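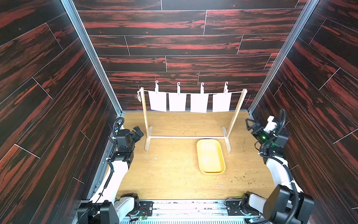

Mercy Muli on drying your own herbs, and why she quit the oven

24 August 2023

Mercy Muli is late and so am I. She's got a phone in one hand and a paper bag of lemon balm in the other, and she's talking before I find my pen. "Smell that. No, crush it first. OK now smell it."

She runs Sudon, the tea and dried herb business she started out of a rented kitchen in Sellstead. Before that, payroll. Eleven months of the year she sells blends by mail, and in February she shuts the shop and teaches. Her beginner class has 25 seats. Last winter it had a waiting list of 44, so this winter she'll run it twice.

First question, the obvious one. What do people get wrong?

"Heat," she says. "Everybody wants it done tonight. They put basil in the oven and it comes out brown and tastes like a lawn. I did it too! I did it for two years."

She dries nearly everything in plain air now. Thin layers, out of the sun, a window cracked if the day is dry. Mint takes her a few days, thyme less, calendula heads forever. She won't give me a number for calendula. "When the middle's dry. You break one open. If it bends, it isn't."

I ask about hanging bunches from the ceiling, the way you see in magazines. Big eye roll. Bunches are fine, she says, if they're small. What she sees is people tying up a fistful of oregano as thick as a wrist, and then teh inside molds while the outside looks perfect. Ten stems, max. Rubber band, not string, as the stems shrink and string lets go of them.

Her supplier list is short. Most of the chamomile comes from Plestalness, two growers up the road from each other who don't speak. "I go on different days." The rest she grows behind the house or trades for. Last year she packed 3000 bags, every one by hand, and she says her thumbs know it.

There was a bigger offer. Carré, the cafe chain, wanted a house blend with her name on the tin. She took the meeting, liked the people, and said no after a night of doing the math at the kitchen table. "They needed it the same every month. Mine's not the same every month. A wet June tastes like a wet June." Does she regret it? Long pause. "When the van died, yeah. A little."

The van is fixed, sort of.

Storage, quickly, becuase she has to be somewhere. Glass jars, whole leaves, dark cupboard. Don't crumble anything until you're going to use it. Check the jar after a day or two, and if there's fog on the inside, tip it all back out and keep drying. Label it. She's lost whole batches to not labeling. "Dried marjoram and dried oregano, good luck to you."

And what should a total beginner start with?

"Mint. You can't hurt mint. Pick it mid-morning, pick it before it flowers, shake the bugs off. Don't wash it if you don't have to." She's already standing up. Her own first batch was 30 stems of spearmint from a neighbor's ditch, dried on a window screen across two chairs. She still has the screen. Uses it for onions.

She leaves the lemon balm on the table for me. Says to have it tonight, fresh, don't bother drying that one.

Class sign-up for February opens on the Sudon site next month.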